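Renting out the flat: one deposit or itemized cleaning fee?
Oct 11, 2025
By Remzi Yaman

I rent out a furnished one-bedroom on the top floor of the Demirtaş building, mostly to people on short work contracts. Up to now I have taken a deposit of 951 and kept part of it if the place needed a deep clean. The last tenant disputed that and I gave the whole thing back, mostly because I had no paperwork.

The next tenant comes in December. I'm thinking of a flat cleaning fee of 519, written into the lease and not refundable. What do other small landlords do? The furniture is white and light wood, so every mark shows. 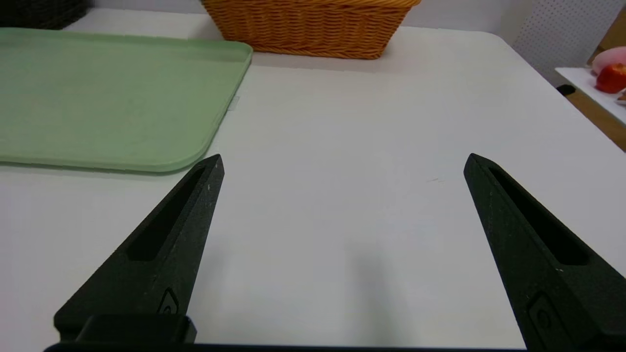

The lease is a standard one I got from Gratell, the agency on the corner. It says "returned in the same condition" and leaves it at that. They told me most of their owners use the same wording and don't have trouble, but most of their owners rent for years at a time and I rent for months.

stairwell_b
519 for a one-bedroom is steep. I would walk away from that listing. What does the cleaner charge you?

Remzi Yaman
Bollico does it, and it covers the oven, windows, curtains and mattress. They invoice me, so I can show it to anyone who asks.

stairwell_b
Then charge for the oven when the oven is dirty. I've been a tenant for 20 years and I always leave a place clean. With a fixed fee I'd be paying for the people who don't.

halfmoon
Disagree with that. A fixed fee is at least honest. You see it before you sign and you can say no. With a deposit you find out at the end, when you've already moved and don't have time to argue. I lost most of one over limescale in a shower.

Check whether your local rules allow it though. In some places a non-refundable fee isn't legal, whatever the lease says.

Iner
I have 4 units and I do neither. The cost of the cleaning is in the rent and the deposit is only for damage. Arguments about cleaning stopped completely. Arguments about damage did not.

What helped most was a checklist that both of us sign at move-in and move-out. Mine is one page, room by room. I also leave basic supplies in the unit – cloths, a brush, dish soap – so there is no excuse on the last day.

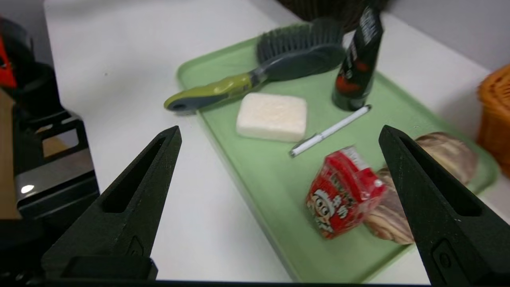 Green tray with a cleaning brush and other household things.

stairwell_b
The supplies are a good idea. I've moved out of places where I had already packed the mop.

halfmoon
Putting it in the rent only works if they stay long enough. On a three-month let it would push the price up a lot.

Iner
It does push it up. I still fill the units. People compare the total, and a separate fee looks worse than it is.

Remzi Yaman
I hadn't thought of splitting cleaning and damage like that. I'll ask Gratell what they think about the rent, and I'm going to write a checklist either way. Iner, do you take photos at move-in too, or only the signed page?

Iner
Both. Photos go to the tenant by email the same day, so we each have the date on them. Do the inside of the oven.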